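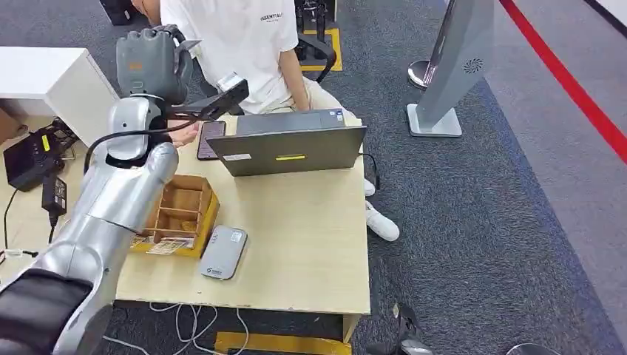
Table check, Wednesday, March 5, 2025

Second try with the light wooden table as a shared work spot. Agnes Hägglund swears it's big enough for a laptop, a phone and whatever else gets put on it. I'm not convinced. With the gray laptop open toward the back and a phone lying to the left of it, the room left for paper is whatever you can claim with your elbows.

Sitting height: fine for typing, I'll give it that. Feet go well under the table and onto the carpet. I still think an hour is the limit before people start to slump. Agnes says two. Neither of us has timed it.

Wobble: Nuchit claims 40 kg on the top without movement. I leaned on one corner and felt something. Could be the carpet. Try again on a hard floor before blaming the legs.

Finish: Flondico says their oil holds up for 1000 wipes, and the Grolura sheet says 2000 for theirs. I would like to meet whoever did the wiping. We got to 16 with a damp cloth and then it was lunch. No change that I could see, and I didn't expect any.

Labels: the laptop has a yellow sticker across the lid and a small white label near the corner. Fine, but the inventory list only has room for one label per item, so which one do we write down? Asked, no answer yet.

To do
– felt pads, the thick kind
– ask Marier for the price of the wider top, without the brochure this time
– decide on the oil in April, or leave the wood alone (my vote)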